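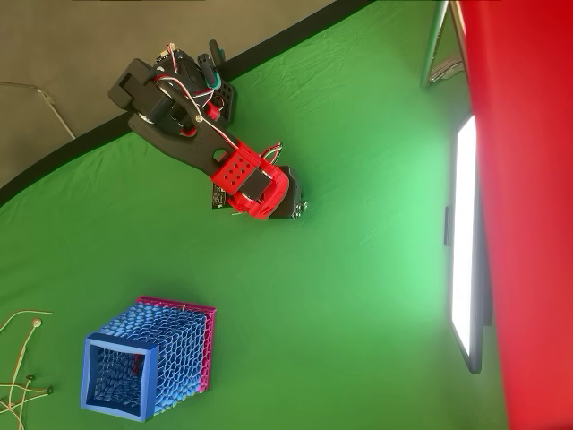 A small servo-driven arm over a green backdrop, with a lattice basket and an LED light panel.

Bench arm budgeting is the planning of purchases for a small robotic arm and the workplace in which it is used. The term is used mostly by schools, community workshops and university groups, where the arm itself is often the cheapest part of the plan to understand and the most misleading. It covers the first purchase, the accessories, the spare parts and the labour of the people who assemble and look after the equipment.

Scope

A bench arm is usually driven by hobby or light industrial servos and is fixed to a table, a rail or an overhead frame. Plans normally divide the costs into four groups: the arm and its controller, the mounting, the work area, and consumables. The work area includes lighting, floor or table covering, and the objects to be handled. In the Hultberg method, a planning sheet that is common among small workshops, each group has its own line and its own person responsible, and money is not moved between lines without a note.

Typical items

Servos are the item most often replaced. A planner should check whether a single servo can be bought separately, or only together with its bracket. Perforated brackets are favoured for teaching because other parts can be bolted to them later. Wiring is frequently forgotten. Extension leads, connectors and cable sleeves are small purchases, but they come from different suppliers and each one adds freight.

Lighting is treated as equipment when a camera is part of the work. An LED panel with its stand is the usual choice, and a coloured cloth backdrop, most often green, is bought by the metre. Wider cloth costs more but avoids a seam in the middle of the working area. Objects for handling, such as baskets and trays, can be printed in the workshop, in which case the plastic filament belongs under consumables and the hours of the printer should also be recorded.

Example of a plan

The workshop at Nisden published its plan for one arm station in February. The total was 679 dollars, excluding the computer, which the workshop already owned. Spare servos and wiring took 18 per cent of this sum, and the lighting and backdrop together took 30 per cent. The plan was later criticised by its own authors for having no line for the stand, which was paid for from the general fund. The revised version adds it under mounting and sets a replacement period of 36 months for the whole station.

Leasing and shared purchase

Some groups lease the arm or share it with a neighbouring organization. The Ghaffari agreement, named after the supplier that first offered it, lets two workshops buy one controller and two arms of the same model, so that the spare parts are common. It is practical only if both are close enough to exchange parts by car. At Sostska the arrangement was ended after one year and each side kept one arm – the controller was sold.

Common errors

Quotes are often compared without tax or freight. Another frequent error is to choose the arm by its reach alone and to find afterwards that the gripper cannot open wide enough for the intended objects. Delivery time for servos should be asked for in writing, particularly if the station is needed for the start of a school term.

See also: Equipment depreciation; Servo motor; Workshop insurance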